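Chapter 3
Heat in the Kitchen

Learning Goals
After studying this chapter, you should be able to:
Describe the three ways in which heat moves into food.
Explain why different cooking methods give different results with the same ingredient.
Use the terms conduction, convection and radiation correctly.

Key Terms
conduction, convection, radiation, carryover cooking

Cooking is the controlled transfer of heat. A potato placed in a hot oven, in boiling water or in a skillet will become tender in each case, yet the three results differ in color, texture and flavor. The difference lies mainly in how the heat reaches the surface and how quickly it travels to the center.

In Chapter 2, students at the Andow School kitchen prepared one batch of carrots by boiling and another by roasting. Their instructor, Marilou Rivera, asked them to record the texture of each batch at the same point in the lesson. Those notes will be used again in Activity 3, and students should have them at hand – a clear copy is sufficient.

The first section deals with conduction, the passage of heat through direct contact. The second considers convection in liquids and in air. Radiation is treated last and includes both the glowing element of a broiler and the microwaves that set water molecules in motion inside food.
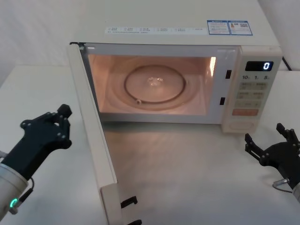 Carryover cooking, the rise in temperature that continues after food leaves the heat, is covered in the final pages of the chapter, together with resting times for roasts.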